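Strazds gripper comparison

The Strazds gripper comparison is a test procedure for two-finger robot grippers, used to judge how well different finger shapes pick up and release small household goods. It was drawn up at Skerkitis, an automation workshop in Lillitz, and is run first in simulation and then on a real arm. The current version is dated March 27, 2024.

Background

Earlier tests at Skerkitis used blocks and cylinders placed on an open table. Most grippers passed, and the results said little about how they would handle uneven objects close to a wall. The Strazds procedure adds containers with upright sides, so that the fingers must enter a confined space. Produce is included in the object set for its curved, irregular surfaces. 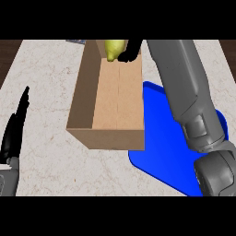
Each finger design completes 80 trials in simulation. The arm model, controller settings and camera position stay the same throughout, and only the fingers are changed. A trial is scored as a success if the object is lifted clear of the container and held for 3 seconds. Contact with a container wall is recorded separately and does not end the trial.

Simulated contact depends heavily on the friction values chosen for the fingers and the objects. Designs that do well are therefore repeated on hardware, with a smaller object set.

Results

The first full comparison covered two designs, a flat parallel finger and the tapered Pukstead finger. The Pukstead finger touched the container walls less often but dropped more round objects. The flat finger held better once closed and had trouble reaching objects in corners. A later revision of the Pukstead finger, completed in November, has a wider tip and is 127 mm long.

See also

Parallel gripper
Bin picking
Robot simulation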